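Flostard Window Fan, Major size
Reversible kitchen exhaust for sash windows

Home > Ventilation > Window fans > Flostard Major
In stock. Ships from Traltcombe. Filter pads sold separately, sorry.

If you steam, boil or braise in a kitchen with no range hood, the moisture has to go someplace. At present it goes into your wallpaper. 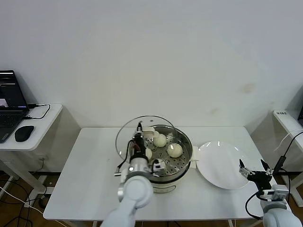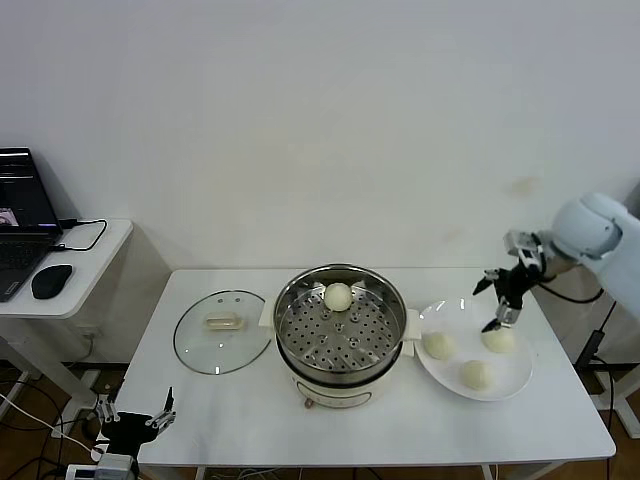 Siriporn Yensuk
Ventilation buyer, Planness Home Supply

The Flostard Major sits in the bottom of an open sash window and pushes kitchen air out into the yard, where it becomes the neighbors' concern. It has one big fan, a dial with three settings, and a switch that reverses the airflow. There is no app. The people at Flostard were asked about an app in November and went quiet for a while.

We have sold this fan through four changes of packaging and one change of color (from beige to what the box calls "oat"). The inside hasn't changed much, and I would rather they left it alone.

Who it's for

Renters, mostly. A ducted hood needs a hole in the wall, and landlords have feelings about holes. The Major needs a window that slides up and an outlet within reach of the cord. Side panels pull out like an accordion to fill the gap, and two foam strips take care of whatever the panels miss. When you move out, you close the window and take it with you.

It also suits anyone whose existing hood is the recirculating kind, meaning a box over the stove that passes your dinner through a sponge and hands it back to you.

Who it's not for

Casement windows, tilt windows, and windows painted shut in some earlier decade. Please check the last one before ordering. Returns for "window does not open" are our third most common kind, and we pay the shipping on none of them.

It won't keep up with deep frying. It moves damp air very well and greasy air only passably, and the grease stays behind on the blades to remind you.

Noise

Low is a murmur. Medium is a dishwasher in the next room. High is a conversation you will be having later. Rüdiger Tiedemann in our repair shop maintains that a fan you can't hear isn't doing anything, but he also thinks this about refrigerators.

Most of our own cooking gets done on medium. Put it on high for the last few minutes, then leave it running on low while you eat.

Getting it to work properly

Open something on the far side of the room. A fan can't push air out of a sealed kitchen, and if no fresh air comes in it will sit there humming and accomplishing very little. A door left ajar is enough.

Keep the pot near the window if you have any choice in the matter. Steam that has crossed the room has already met the cupboards.

Don't point it inward while you cook. The reverse setting is for summer evenings, and using it over a stockpot will distribute the smell of onions to rooms you had forgotten you owned.

Cleaning

Unplug it. The front grille comes off with a quarter turn, the blade pulls straight forward, and both can go in warm soapy water. The motor housing can't. Dry everything before it goes back together. If the grille won't click, it's upside down.

The filter pad wants changing when it looks like something you would not touch. Saoirse Hayes on the order desk can set you up with a pad subscription, and cancels them without an argument.

The details

Fits openings: 28 inches and wider, panels included
Cord: 10 feet, three-prong plug
Weight: 18 pounds, felt mainly in the last moment before it seats in the window
Settings: low, medium, high, each in either direction
Color: oat
Warranty: two years on the motor, one on everything else
Item number: Major 500

In the box

Fan, two side panels, foam strips, window lock bracket, four screws (you need three), and an instruction sheet that shows a man smiling at a wrench. No wrench is included.

Often bought with

Flostard filter pads, pack of six
Foam strip refill
Humidity gauge, dial type
Sash lock for windows that drift

Questions before ordering go to Blandine Leclerc at the Traltcombe counter. Have your window width handy, measured inside the frame with the window up.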